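Minutes - Monthly Production and Supply Meeting
Brastgate Industrial Gaskets, August
Present: production, quality, purchasing, dispatch

1. Previous minutes
Accepted with one correction: the Javia order is for 2,394 pieces of molded EPDM ring, black.

2. Silicone sheet, Collado account
Two rolls from the last lot measured under tolerance at the outer edge. Quality has put both on hold. The calender gap was reset and first-off samples are now taken at both edges as well as the center.

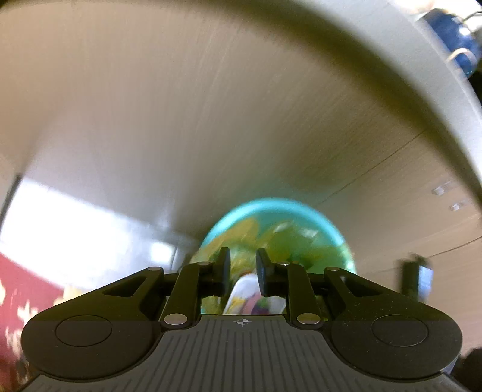
Customer has asked for hardness readings on each certificate. Quality to add a line to the form before the next dispatch.

3. Raw material
Surnevell has quoted a lead time of 15 working days for nitrile compound, up from 7. Purchasing to place the September order early and to request a second quote. Stock on hand covers about 2 weeks at the present rate.

4. Press maintenance
- Heater plate on press 2 to be replaced during the next shutdown.
- Mold release spray: change to the water-based grade approved for trial.
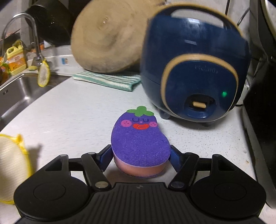 - Thermocouples on all presses to be checked against the reference unit - results to quality.

5. Packing
Cartons for export rings to carry the batch number on two sides. Dispatch to order labels.

6. Any other business
None. Meeting closed at 11:40 a.m.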